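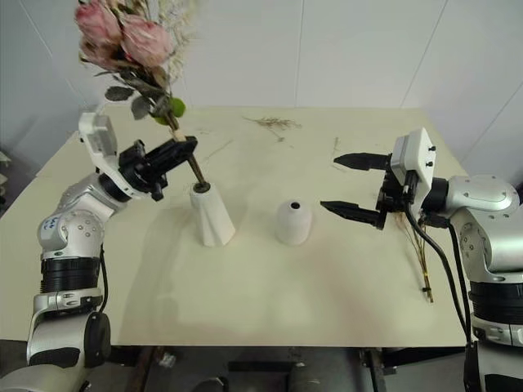

Fig. 1. Two white vases, one narrow neck, one round opening on top. Pink roses + dried filler in the tall one.

Session 7 - Choosing the vase, small arrangements
Floral Basics, Hunt room, Hudamgate evening program

Bring: snips, the handout from last time, one stem with leaves still on. Vases are on the shelf by the sink, put them back there please.

1. Neck before body
Everyone picks by the body shape. Look at the neck first.
Narrow neck = one main stem, stands up by itself, no tape. The twisted vase in Fig. 1 is this type. Body widens toward the base, so weight is low. Good for anything top heavy.
Round dome type (middle of table in Fig. 1, empty) - low, opening on top. Short stems. Long ones lean. We'll do this one second.

2. Height
Old rule: flowers one and a half times the vase height. Ok for a start. With a single stem you can go higher, esp. if the vase is plain white and the blooms are pale. Measure from the table, not from the rim (people keep doing this wrong on the worksheet).

3. Grouping on one stem
Fig. 1 again. Two roses together, filler rising behind and to the right, gray-green leaves below the blooms, little lime bud tucked under the leaves. Order to build it:
- roses first, one a bit higher
- filler behind, taller than the roses
- leaves under, hide the join
- small accent last, just one!!

Pale pink + gray-green + white = quiet. The bud is the only bright thing. Try it without and see what you loose.

4. Putting it in
Hold the stem low, near the neck, not by the blooms. Straight down. Turn the vase to find the front, dont twist the stem.
Dried filler sheds. Do that part over paper.

5. Background
Plain table, plain wall while you are learning. Patterned cloth hides mistakes and you won't see the lean.

Supplies
Pumton catalog, item 654 is the narrow neck one. Pack of 14 if we order as a group, sign the sheet by the door. Trerkstead has the low domes, sold singly.

For next time
One sketch of each vase, side view, with stem height marked. Read the February handout, part on fillers only. Skip the wiring pages, we do those in session 9.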